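Pelano (ink and stationery maker)

Pelano is a small maker of fountain pen inks and writing papers, best known among collectors for its Sproģis range of bottled inks and for the folded letter sheets sold under the Gredix name. The business was started by Prasanna Gazi, a former sign painter who began mixing inks at home for friends and who was, by all accounts, rather surprised to find strangers writing in to ask for more of them.

Early years

Gazi's first inks were sold in plain bottles with handwritten labels, and the earliest of these have become quite sought after, though more for their charm than for the quality of what is inside. The first colour, a soft grey-green, tended to dry out in pens left unused over a long weekend, and letters from customers (many of them kept and answered in full, sometimes over several pages) persuaded the maker to change the recipe before the second batch went out. Bottles from that first batch can be told apart by their black caps. All later ones have white caps, apart from a short run in November of one year when the supplier sent the wrong box and they were used anyway.

The Sproģis inks

The Sproģis range grew out of these early mixtures and is still the part of the business that most pen owners meet first. The inks are made to be gentle on older pens, including those with rubber sacs, and they wash out easily with cool water. In return they aren't waterproof, and the label on each bottle says so quite cheerfully. Ink 916 is a dark plum that dries with a hint of brown and has been the steady favourite for years. Ink 1549, a bright sea blue, has had a more mixed reception: admirers love its liveliness, while others find it hard on the eyes over a long letter and keep it for addressing envelopes. The numbers have puzzled collectors a good deal. They come from the pages of Gazi's mixing books, which were numbered straight through from one book to the next, and they say nothing of the order in which the inks were released.

A thicker, slower-drying ink called Zornar was made for dip pens and sold for 2 years. It was never meant for fountain pens, but enough people tried it in them, and had to send the pens away for cleaning, that it was quietly dropped. Unopened bottles turn up now and then at pen shows and usually find a buyer before lunch.

Gredix letter sheets

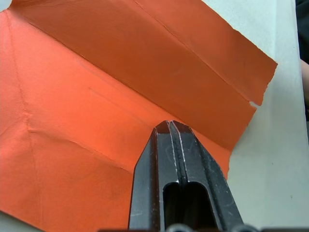
The Gredix letter sheet is written on one side, folded up into its own envelope and posted without any other wrapping, much as letters were sent in the days before envelopes became cheap and common. Sheets come in 3 weights, of which the middle one is generally thought to suit a fine or medium nib, while the lightest will show broad writing through on the back. Folding takes a little practice, and newcomers do well to try it first on any large piece of coloured paper: a sheet of orange-red, with a wide strip turned over and lying on top of the rest, shows how the doubled part takes on a deeper, rustier shade and how one long crease can run on a slant across much of the piece. A slant is no use for a letter, of course, and the Gredix sheets carry faint printed guides to keep the folds square.

Collecting

Complete sets of Sproģis bottles are uncommon, mostly through people having used the ink, and Gazi has always said in letters to customers that this is as it should be. Labels from the handwritten period fade badly in sunlight, so many owners keep the bottles boxed or in a drawer. Ink from the first batch should be tried in a dip pen before it goes anywhere near a good fountain pen, and any bottle with a skin on the surface or a sour smell is best kept for display.

See also: Bottled ink; Dip pen; Letter sheet; Pen shows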